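Reading order for the Varkton books? (no spoilers past Golob, please)

Asked May 21, 2019 in Science Fiction and Fantasy

My brother-in-law gave me a box of the Varkton novels by Cúc Lại, minus the dust jackets, minus any explanation, and with a bus transfer marking page 58 of the one he gave up on. I have read The Golob Crossing, which I liked a lot. Then I picked up Destalow on the theory that it was the next thickest, and on the first page everyone is mourning a person I have never met while a moon I have never heard of is being returned to its rightful owners.

So I've plainly skipped something. The copyright pages don't help because half of these are reprints, and the list of "other titles by this author" is alphabetical, a decision I'd like to discuss with someone.

In the box: The Golob Crossing, Destalow, Salt Ambassadors, The Lesser Fleet, and a skinny one called Nine Letters Home. I would like to know what order to read them in, whether the skinny one matters, and whether I've wrecked the ending of anything by reading four pages of Destalow.

I'm a slow reader. It took me most of May to get through Golob, and that was with a cold.

Answer 1 (marked as helpful)

You've wrecked nothing. The funeral on page one of Destalow is famous among fans for giving away a death that The Lesser Fleet announces in its own first chapter anyway. Lại doesn't care much for surprise. Her characters generally find out they're doomed early on and then have to go on attending meetings.

Read them like this:

The Golob Crossing
Salt Ambassadors
The Lesser Fleet
Nine Letters Home
Destalow

It's the order they were first published in, and it also happens to be the order in which they make sense. The reprints came out any old way when Pikberg Press picked up the rights, so ignore every date you see in the front.
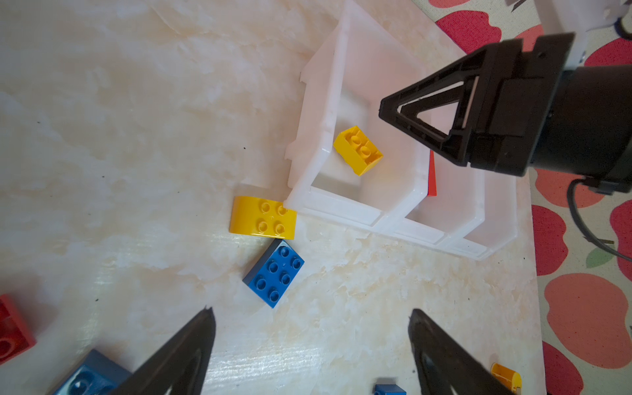 Is Nine Letters Home a novel or a collection?

It's a single novella told in letters from Teodra's mother, all sent during the siege in The Lesser Fleet. It fills in what was happening back on Golob while the fleet was away, and it can be read in one evening.

People skip it and then complain that the mother behaves strangely in Destalow. She behaves strangely because of letter six. I've had this argument at two different conventions and once in a dentist's waiting room, and I'm prepared to have it again.

On length, I have bad news for a slow reader. The five of them come to 3,289 pages in the Pikberg paperbacks, and Destalow is more than 800 of those by itself. The middle third is a trade negotiation. It's a very good trade negotiation, with a poisoning, but you should pack a lunch.
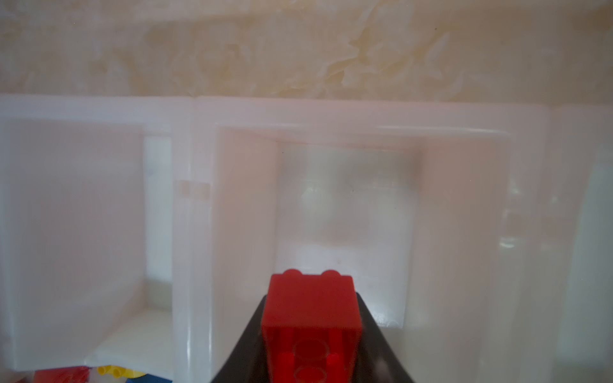 Salt Ambassadors is the one that loses people, and I suspect it's the one with the bus transfer in it. It drops the whole Golob cast for the first couple hundred pages and gives you a junior translator with a toothache. Keep going. The translator is the best thing in the series, and by the time the old crowd shows up you'll resent the interruption. If you reach the customs inspection and still feel nothing, then I'd say these books aren't for you, and you can give the box to someone else's brother-in-law.

The map in the front of The Lesser Fleet is wrong, by the way. The two straits are switched. Once you know that, the battle in the last act stops looking like a mass hallucination.

Comment on answer 1

The straits were fixed in the later printing. Mine has them right and a different river wrong.

Answer 2

just start with Destalow. thats what I did and it was fine. you work it out. also the audiobook guy does a great Admiral

Comment on answer 2

The question was from someone who started with Destalow and didn't work it out.

Answer 3

Answer 1 has the order right, so I'll only quarrel about what happens between the books, where I have spent more of my life than I meant to.

There's a school of thought that says you should read in order of internal events, beginning with the long flashback in Destalow, then hopping back to Golob, then reading Salt Ambassadors and The Lesser Fleet chapter by chapter in alternation. Somebody will tell you this at length if you join any forum. They have a spreadsheet. I tried it on my second time through and it took all the air out. Lại likes you to believe one version of the mutiny for a whole book and then hear it from the cook. If you hear from the cook first, the officers are simply lying, for a very long time, at dinner.

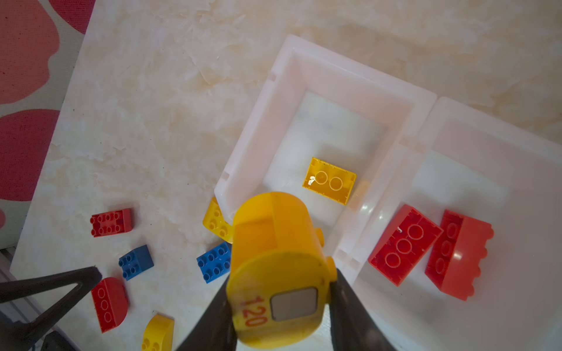

What I would change from the list above is the spot for the novella. I'd stop partway through The Lesser Fleet, at the end of part 2, read Nine Letters Home, then go back. The siege has just closed, no mail is getting out, and you get to read the mail. It hurts more that way. Answer 1 will disagree and I respect the years they've put in at the dentist.

As for the four pages you already read, they'll be different when you come back to them. The speech at the graveside sounds noble cold. After Salt Ambassadors it sounds like a man reading from a card someone else wrote, and by then you know who wrote it.
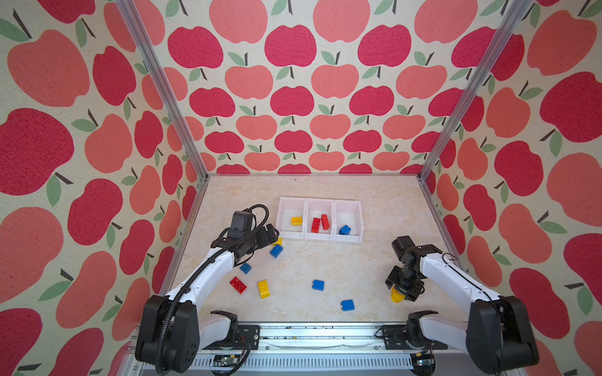
The mutiny is told three times across the series, and new readers often ask if they can skim the repeats. I wouldn't. The events hardly change from one telling to the next, and neither do most of the spoken lines, but the weight shifts. Think of that apple wallpaper: it's one pattern on all three sides, yet the apples on the left and right come out stretched and huge next to the tidy ones along the back, purely because of how the walls lean. The captain's version is the back wall, everything evenly spaced. The cook's is all looming fruit. Skim it and you'll miss the bit with the ladle, which matters enormously in the last fifty pages of Destalow.

One practical thing. Keep the glossary in Golob handy, since the later volumes assume you memorized it. "Varkton" alone is used for the planet, the ruling family, a unit of weight and a soup.

Comment on answer 3

Asker here. Going with the split at part 2. The bus transfer was in Salt Ambassadors, during the toothache. I have asked him about it and he says he was "about to get back to it." The transfer is from before his kids were born.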